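Module 2: Moist-heat cooking at the bench
Hallix Food Skills Program, course notes
Prepared by Naledi Mabaso

## 2.1 What steam does

Steam at normal pressure holds the food close to 100 °C. When it meets a cooler surface it condenses and gives up its latent heat, and that is where most of the heating comes from. Air left under the lid slows the process. A steamer should therefore be brought to full steam before timing starts.

Wheat dough sets in two overlapping stages. The starch takes up water and swells, and the gluten proteins firm. A bun lifted out before both are complete will look finished on the skin and be gummy at the base. No browning occurs at these temperatures, so colour is of no use as a test.

## 2.2 Parts of an electric steamer

- **Base.** Contains the element and the water. Fill to the marked line with the unit unplugged.
- **Basket.** Sits above the water. The perforated floor admits steam and lets condensate drain back.
- **Lid.** Retains steam. Vent holes limit pressure and should be kept clear of dough and starch residue.
- **Controls.** Layout varies between models. Read the label on the unit assigned to your bench.

Keep the water level below the basket floor at all times. Buns touching boiling water go slack and will not recover.

## 2.3 Loading and unloading

Dough expands in the basket, so leave a gap on all sides of each piece. Pieces placed against the wall pick up condensate running down the metal and may show a wet, translucent patch. Pleated buns go in with the pleats up. Set the receiving plate within reach before the lid comes off.
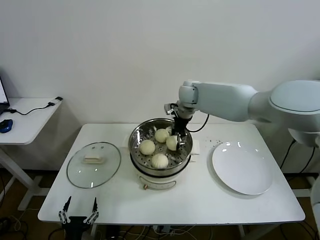
*Fig. 2.1. Four steamed buns in the basket, with the lid set down to the left of the base and the plate at the right.*

Open the lid away from the face, tilting it so that the far edge rises first. Hold it over the basket for a moment to drain, then lay it flat and clear of the working side. Lift each bun from beneath. Gripping the top tears the pleats and compresses the crumb while it is still soft.

## 2.4 Bench exercise

Each pair receives 246 g of prepared dough.

1. Divide and shape into four pleated buns. Work out the mean piece weight and record it.
2. Rest the pieces, covered, for 40 minutes.
3. Bring the steamer to full steam, load, and close the lid.
4. Steam for the time on your batch card.
5. Turn off at the wall. Stand for 2 minutes with the lid on.
6. Unload to the plate and cut one bun through the centre.
7. Probe a second bun at its thickest point. Any reading under 80 °C is recorded as a fault.

Record crumb texture, condition of the base and any collapse of the pleats. Sudden cooling is a common cause of wrinkled skin, as is over-resting. Note which bun sat where, as position in the basket is compared across pairs in Module 3.

Record sheets go to Themba Ngubane before the March practical. Baskets are washed by hand and dried upside down. Bases are wiped only, never immersed.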